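Pinsel, Puder, Plexiglas: unser Schminktisch wird sortiert

Wer schon länger bei mir mitliest, weiß ja, dass ich ein Herz für Kleinkram habe. Knöpfe, Stifte, Nähgarn, alles schon durch. Jetzt ist endlich die Schminkecke dran! Angestoßen hat das Ganze Sabine Rothe aus unserer Theatergruppe in Ziltow, die vor der letzten Premiere eine halbe Ewigkeit nach ihrem Konturpinsel gesucht hat (er steckte in einer Brotdose, fragt bitte nicht). Im Dezember spielen wir wieder, und bis dahin soll jeder Pinsel seinen Platz haben. Die Galerie ist noch klein, aber ich wollte euch schon mal zeigen, wie es vorangeht.

Zwei Pinsel im klaren Becher
Ich mag diese durchsichtigen, eckigen Behälter so gern! Man sieht auf einen Blick, was drinsteckt, und vor einer weißen Tischplatte wirken sie fast wie nicht vorhanden. Die beiden Pinsel lehnen schön auseinander, so drücken sich die Borsten nicht gegenseitig platt.

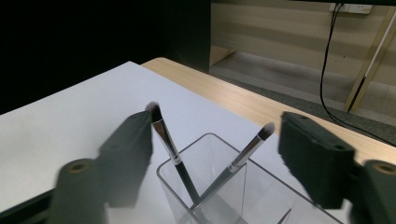 Kurz zum Putzen
Weil Hannelore Wendt mich jedes Mal danach fragt: Ich wasche unsere Pinsel mit lauwarmem Wasser und einem Klecks milder Seife, drücke sie in einem alten Handtuch aus und lege sie flach hin. Hingestellt wird erst, wenn wirklich alles durchgetrocknet ist, sonst läuft das Wasser in die Zwinge und irgendwann wackelt der Kopf. Bei dichten, dunklen Borsten dauert das gern mal über Nacht. Insgesamt haben wir rund 23 Stück in der Gruppe, da ist ein Nachmittag schnell rum!

Schwarzer Griff, silberne Zwinge
Diese Kombination ist mir inzwischen die liebste. Ein Pinsel liegt noch quer auf dem Tisch, der andere ist schon in der Luft, und weiter hinten steht das klare Kästchen mit den Fächern. Solche Trennwände sind Gold wert, denn in einem offenen Becher kippt mir bei wenigen Pinseln immer alles auf eine Seite.

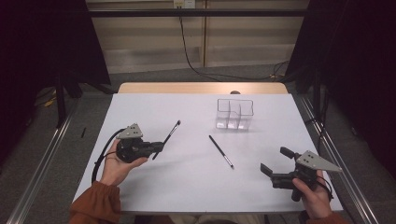 Für die Fächer habe ich mir eine Einteilung überlegt, über die wir in der Gruppe noch streiten. Ich hätte am liebsten Puder und Rouge zusammen, Lidschatten extra und die ganz feinen für Falten und Narben (wir spielen viel Grusel) in einem eigenen Fach. Terence Gosling findet, man sollte nach Personen sortieren, damit jeder nur seine eigenen benutzt. Hygienisch hat er natürlich recht, das muss ich zugeben. Vielleicht bekommt am Ende jeder Griff einen kleinen Farbring aus Nagellack, das hält erstaunlich gut und lässt sich mit Entferner wieder abnehmen, solange der Griff lackiert ist und man nicht zu doll rubbelt. Probiert es lieber erst an einem alten Exemplar aus!

Als Nächstes kommen die Schwämmchen dran, und davor graut es mir ein bisschen. Wenn ihr dafür eine gute Aufbewahrung kennt, bei der Luft drankommt, schreibt mir gern in die Kommentare.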